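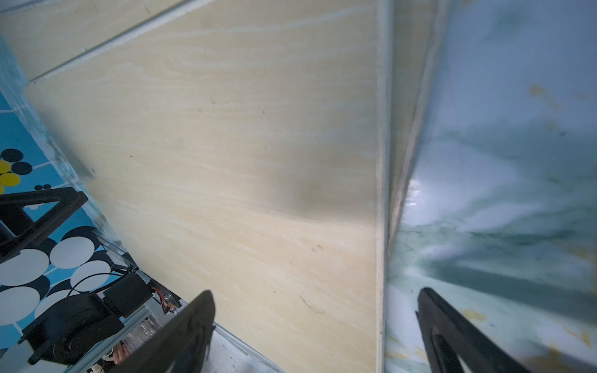
Panel crema con dibujo de veta, arista vertical blanca y superficie jaspeada en blanco azulado y verde.

Jornada de puertas abiertas en Treltora: papeles, paneles y superficies decoradas

Visita realizada en julio, en horario de mañana. El recorrido anunciado por Treltora comprendía tres áreas: almacén de muestras, sala de corte y recintos montados. La entrada se hace por el muelle de carga y el registro se cierra a las 16 h. Los grupos son de hasta 16 personas y el nuestro salió completo.

El almacén guarda el muestrario en cajones planos, ordenado por familia de dibujo y después por tono. La referencia va al dorso de cada pieza, lo que obliga a sacarla del cajón para leerla. Consultamos los imitación madera claros y los jaspeados. En los primeros el problema conocido es la repetición: si el módulo es corto, dos piezas contiguas delatan el mismo nudo a la misma altura. La serie que Treltora compra a Kocabaş tiene el módulo más largo del muestrario y aun así conviene girar una de cada dos piezas. En los cremas de veta tenue, con poco contraste entre líneas, el giro apenas se aprecia.

Sobre los cantos hubo más discusión. Treltora deja el canto blanco en las piezas claras y no lo iguala al tono de la cara. Con veta crema el resultado es una línea visible en cada arista. Desde el punto de vista del montaje tiene una ventaja, la arista se localiza enseguida y se comprueba la escuadra a ojo. Como acabado para vivienda yo pediría canto a tono, que figura en tarifa como opción.

La sala de corte se vio desde el pasillo. Sin novedades respecto al catálogo impreso, salvo una mesa de encolado Trullby pendiente de puesta en marcha, de la que no facilitaron ficha.

En los recintos montados se ve cómo conviven los dibujos a tamaño real. El que más tiempo ocupó tiene tres paredes empapeladas en azul celeste, con una retícula irregular de líneas blancas finas y grupos de círculos en blanco, azul marino muy oscuro y mostaza. El plano horizontal es marmoleado, blanco pálido con vetas verdes, grises y ocres. Montantes de aluminio en las esquinas.

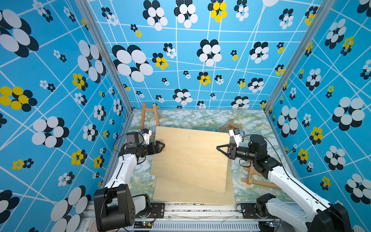

Un dibujo de este tipo es menos exigente en el casado que una cuadrícula regular. Las líneas se cruzan en ángulos distintos y un desfase de 2 mm entre tiras pasa por parte del trazado. Los círculos son otra cosa: un grupo grande partido por una junta mal casada se detecta a varios metros. El criterio que nos dieron es replantear primero los grupos mayores, alejarlos de las juntas y aceptar el corte en los pequeños. El consumo sube, y en la hoja de cálculo que reparte Treltora ese desperdicio no aparece desglosado.

Perfil visto en la esquina: resuelve el encuentro entre dos paños sin doblar el papel, y permite cambiar un paño sin tocar el contiguo. A cambio, interrumpe el dibujo. Con fondo celeste y perfil plateado la interrupción me parece aceptable. Con fondos oscuros habría que verlo.

El marmoleado brillante plantea la cuestión de los reflejos. Pregunté por una versión mate y la respuesta fue que existe en la gama Ziseso, con el mismo dibujo y plazo de entrega mayor. Pedí muestra de ambas. También quedó solicitada la ficha de limpieza, porque el muestrario no indica qué productos admite la capa superior.

Observaciones prácticas para quien vaya en la próxima convocatoria: el aparcamiento del muelle se reserva a proveedores, las muestras en formato A4 se entregan al final y hay que anotar la referencia durante la visita. El catálogo en papel de Kocabaş estaba agotado en el mostrador.

Pendiente de recibir: muestra mate y brillo, ficha de limpieza, tarifa de cantos a tono.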